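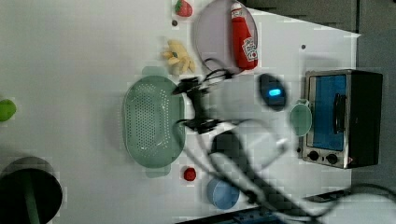 Fleker Play Kitchen Set 1442

A table-top kitchen for cooks who can't be trusted with the real one. The 1442 gives you enough food, crockery and kit to run a small café badly, and none of it needs to go in the fridge.

The toaster oven is what everybody fights over. It has a silver front with a blue interior behind the window, a black handle and two black knobs. It does not heat up. We are asked this more than you would think, mostly by adults hoping it does.

The green colander is oval, with a handle at each end, and big enough to lose a strawberry in. It drains nothing in particular very well. Chips go in it, then on the plate, then behind the sofa.

The ketchup bottle is red with a white cap and a white label, and it cannot be squeezed out over a cushion, which puts it ahead of most ketchup. The plate is a greyish lavender. The bowl is blue. Between them they have served every meal in our showroom since December, and the menu has not improved.

Fruit and veg are the usual suspects, plus a banana that comes ready peeled, to save an argument.

What you need to know

Item code: 1442
Range: Fleker
Table space: allow 200 cm of edge if more than one chef is working
Cleaning: warm water and a cloth. Keep the oven out of the sink
Storage: none supplied. The Avex tub fits the lot, with the oven in first
Spares: food is sold singly, crockery in packs of 2
Returns: yes, but please take the real toast out of the oven first

Setting it out

Any plain table will do. A pale top shows up the small red things before somebody sits on them. Put the oven at one end and the plates at the other, and leave a gap in the middle for the staff to disagree in. The Schwerdtfeger low table is the right height for most children. The Nallmont is taller and suits playgroups, where up to 16 people may be waiting for the same chip.

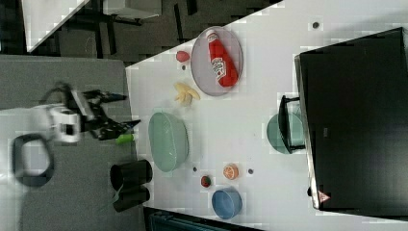 Lieselotte Hamann writes that hers has been in use daily and the colander is mainly a hat now. She would give it full marks if the oven had a proper ping. Her children do the ping themselves, she adds, from about six in the morning.

Gudrun Harms asks whether the fruit can be bought without the rest. It can, see Spares.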